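Family Homes and Family Landlords: a study of informal tenancies in Londeck
Mabli Bowen
Project report, submitted 13 October 2023

Background
My project looks at what happens when one member of a family owns the home that another member lives in. I chose it after reading local news reports about older people who had passed a house to a son or daughter and stayed on in it. Most of these arrangements never reach a court. I wanted to know how they are set up, who pays for what, and what the people involved think they have agreed.

Method
I put a notice in the library at Londeck and another in the Gethin community centre. From the replies I chose 28 households where a relative was the owner. I sent each a short form and then spoke to someone from the household by telephone or in person. Catrin Mostyn checked my questions before I used them and asked me to take out two that she thought were leading. Interviews lasted up to 30 minutes. I took notes by hand and typed them up the same evening.
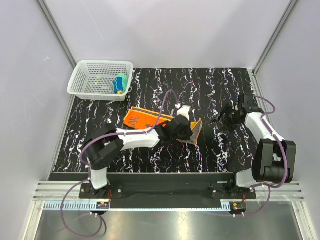
Only five of the households had anything in writing. In two of these it was a full tenancy agreement, and in the other three it was a letter. The rest relied on what had been said at the time, often at a funeral or over a meal, and the two sides did not always remember it in the same way. Repairs caused more bad feeling than rent. One tenant had paid for a new boiler and thought this gave her a share in the house, while her brother thought it was in place of rent. Small belongings came up too – a woman in Gethin said that when her nephew asked for the spare room back, he moved her linen out in a white plastic basket with mesh sides, much like the one on the black mat, and she took that as notice to leave. He told me he had meant nothing by it.

Promises about the future
Many of the older people said they had been told they could stay for life. The owners mostly agreed that this had been said, but several added conditions that the tenant did not mention, such as keeping up the garden or not letting anyone else move in. I did not try to decide who was right.

Limits of the study
The households chose themselves, so families who had already fallen out badly are probably missing. I also spoke to both sides in fewer cases than I had planned. A follow-up in Drornulance would show whether the pattern is the same in a larger town with higher rents.

Interview notes are kept with the department and names have been removed.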